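Koubek Workcell Safety Checklist — Arm and Hand Stations
Drawer-opening tasks, height-adjustable tables
Inspected by: Ramesh Mathur. Reviewed by: Marek Kopecký. July 15, 2023

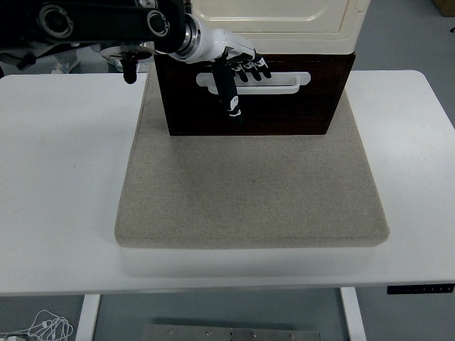 Complete all items before the arm is enabled. Any item marked NO requires a comment and a supervisor's initials.

1. Emergency stop tested at start of shift: YES
2. Speed limit set to 100 mm per second for contact tasks: YES
3. Persons clear of the arm's reach before motion: NO
Comment: Standing distance is not marked on the floor. Tape to be laid before the next session.
4. Table height set and control panel locked out: NO
Comment: Lockout is not in the written procedure. Add it.
5. Work object stable on its pad: YES
6. Cables secured and out of walkways: NO
Comment: Loose white cable on the floor by the left table leg. Route and clip.
7. Floor clear of boxes and loose parts: NO
Comment: Items behind the table to go to storage — repeat finding.

Open items are to be closed by the August inspection.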